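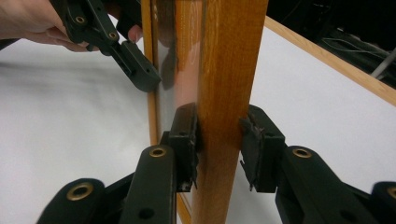
28. März 2023

Heute wieder den ganzen Tag in Ullitz. Eigentlich sollte die Serie mit den Holzrahmen fertig werden. Daraus ist nichts geworden, und ich schreibe es gleich auf, solange ich die Reihenfolge noch weiß.

Morgens lief es normal. Handgreifer eingeschaltet, Kameras abgeglichen, Öffnungsweite auf null gefahren und gespeichert. Dann Rahmen greifen, halten, mit dem zweiten Greifer dagegen, loslassen, nächster Durchgang. Die Arbeit ist eintönig, aber ich mag sie. Man kommt in einen Takt und merkt die Zeit nicht. Kaffee um zehn, Brot am Fenster.

Nach Durchgang 29 meldete die Auswertung zum ersten Mal »Griff unsicher«. Ich habe weitergemacht. Diese Meldung kommt auch, wenn die Hand unruhig ist oder das Licht sich ändert, und ich habe sie schon oft weggeklickt. Danach kam Nummer 30, und da ist mir der Rahmen weggerutscht. Er drehte sich zwischen den Fingern, kippte nach rechts und schlug mit der Ecke auf den Tisch. Kein Bruch, aber eine Delle im Holz, die man mit dem Daumennagel fühlt. Ich hatte beide Hände an den Greifern und konnte nicht nachfassen. Vor dem Glas hatte ich einen Moment lang richtig Angst. Schutzbrille hatte ich auf, Handschuhe nicht.

Zuerst dachte ich an die Feder, dann an das Gestänge. Alle Gelenke durchbewegt, kein Spiel, nichts klemmt. Erst danach habe ich mir die Beläge vorgenommen. Ich hätte damit anfangen sollen. Sie sind ausgefranst, die Kanten stehen ab, und mit dem Finger konnte ich eine Schicht hin und her schieben. Wenn sich der Belag unter Druck verschiebt, hält der Finger zwar seinen eigenen Belag fest, das Holz aber nur noch halb. Auf dem glatten Lack reicht das dann nicht mehr.

Am meisten ärgert mich das Wartungsheft. Bei Sayegh steht dort der Wechsel nach 370 Griffen, und es gibt eine Spalte, in die man den Stand einträgt. Der letzte Eintrag ist alt und nicht von mir. Ich habe aber auch keinen gemacht, die ganze letzte Woche nicht. Wie oft diese Beläge schon zugepackt haben, kann ich also nicht sagen.

Mittags nur kurz draußen gewesen, es nieselte. In der Bäckerei gab es keine Rosinenschnecken mehr, also ein Käsebrötchen, das nach nichts schmeckte. Auf dem Rückweg überlegt, ob ich den Vorfall melden muss. Habe ich dann getan. Das Formular fragt nach Personenschaden, Sachschaden und »Beinahe-Ereignis«, und man darf nur ein Feld ankreuzen. Ich habe Sachschaden genommen und das mit dem Glas darunter in die Bemerkungen geschrieben.
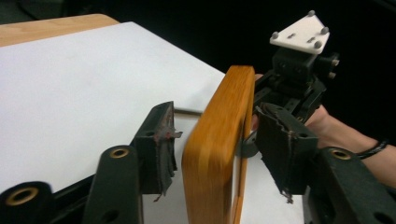 Rechter Belag mit abgelösten Streifen an der Unterkante, dahinter der zweite Greifer.

Am Nachmittag habe ich die Aufnahmen durchgesehen. In den Kurven der Öffnungsweite sieht man es ziemlich deutlich, wenn man weiß, wonach man sucht. Gleicher Rahmen, gleiche Stelle, und trotzdem schließen die Finger von Durchgang zu Durchgang ein Stück weiter. Die Auswertung nimmt an, dass der Belag immer gleich dick ist. Ein Arm, der mit diesen Werten angelernt wird, greift später mit frischen Belägen zu fest zu. Bei Holz gibt das Druckstellen. Bei den dünnen Schalen, die nächste Woche dran sind — lieber nicht.

Wir haben die heutige Serie deshalb gesperrt. Löschen wollte ich sie nicht, vielleicht kann man daran einmal prüfen, ob sich so ein Verschleiß von selbst erkennen lässt. Der Ordner heißt jetzt Nallska_gesperrt, und in der Textdatei dazu steht, warum. Was von den Tagen davor noch brauchbar ist, muss ich morgen ansehen. Mir graut ein bisschen davor.

Neue Beläge sind bei Flindholm bestellt. Im Schrank lagen noch 2 Stück, aber von einer anderen Sorte, weicher und etwas dicker. Ich habe sie probeweise aufgelegt und wieder weggeräumt. Mit einer gemischten Bestückung hätte ich das nächste Problem gleich mit eingebaut. Die alten Klebereste gehen mit Alkohol schlecht ab, man muss schaben und dabei aufpassen, dass man den Kunststoff nicht verkratzt. Damit war ich bis nach fünf beschäftigt. Die Fingerkuppen sind immer noch schwarz.

Für morgen notiert: Zählerstand vor jeder Serie eintragen. Beläge ansehen und anfassen, bevor der Nullpunkt gesetzt wird. Nach »Griff unsicher« anhalten und nachsehen, auch wenn es nervt. Schnittfeste Handschuhe, sobald Glas auf dem Tisch liegt. Außerdem eine Schaumstoffmatte als Unterlage ausprobieren, wobei ich nicht weiß, ob die Kameras mit der Oberfläche klarkommen.

Zu Hause Linsensuppe aufgewärmt und die Waschmaschine angestellt. Der Rücken zieht vom Stehen. Ich habe noch einmal in das Datenblatt geschaut, dort steht zur Haltbarkeit der Beläge auf lackiertem Holz kein Wort, nur etwas zu Metall und Karton. Morgen früh bei Flindholm anrufen und danach fragen, am besten vor neun.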